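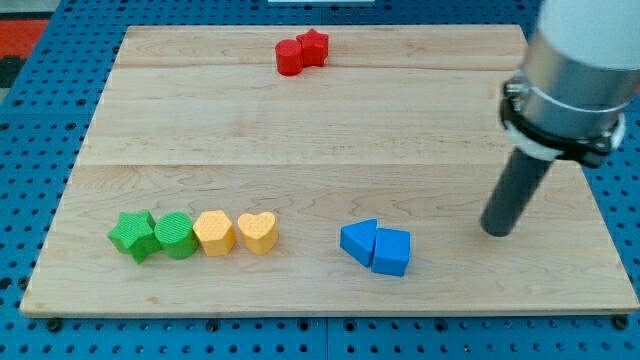

Blocks paired up by colour on the Wundevix sorting board, with the arm over on the right.

I run the packing room at Özkan, and we've had the Wundevix sorting station for 6 months now. Before that, two of us stood at the bench putting small parts into colour groups by hand – and my wrists knew all about it by home time!

These days the arm does the nudging and I look after the orders, the odd jam and the checking (which I quite enjoy). We had to learn to leave it alone, mind you. That took a while.

The board sits on a standard pegboard table, so you can move things about as you like.

Order code: Radummont 208
Trial block sets: up to 100 per order
Training: 2 half days at your site
Next deliveries: October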